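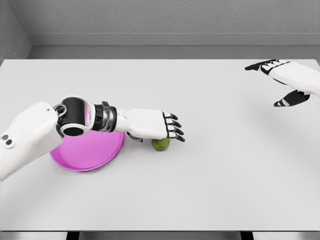

I've been paying for the Josex home robot practice package since October, and I think I'm finally ready to say what bugs me about it. It isn't the price, although 500 dollars a year is real money in my house. It's the way everybody reviews these things!

If you haven't run into it, the Josex package is software. You get a virtual two-handed robot, a room with a table, and a pile of little chores to teach it. Fruit and a plate, that sort of thing. You build a routine, run it, change something, run it again. I've spent whole evenings trying to get a lime picked up properly (my family has opinions on this).

Most reviews I read go straight to the scoreboard. Tirnholm's rival kit brags that it comes with 500 chores, and people repeat that as if more is automatically better. I had the Tirnholm trial for 3 weeks and I'd say I cared about a handful of them. The rest felt like the same chore wearing a different hat. Josex comes with 80, and I still haven't gotten bored.

What I want to know from a review is how the thing treats me when I mess up. With Josex I can stop a run in the middle, look at where the fingers and the thumb are, and move on from that spot. Tirnholm made me go back to the beginning every single time. Guess which one I kept using?

Now, my gripes. The manual is awful. The thumb settings are buried three menus deep, and a thumb matters a whole lot when you're trying to hold something small and round. Also, the gray room gets gloomy after a while, and I would happily pay a few bucks for a window. Amaral sells add-on rooms for its own kit, so I know somebody out there wants them.

And please, Josex, stop saying "ready for your kitchen" in the ads. A clean table with hardly anything on it is a great place to learn, and I mean that as praise. My kitchen has mail on it. I'd trust the company more if it just sold the practice as practice.

I'm renewing anyway. The folks on the Clullcombe hobby board keep telling me to wait for the next version, but I've got a lime to deal with.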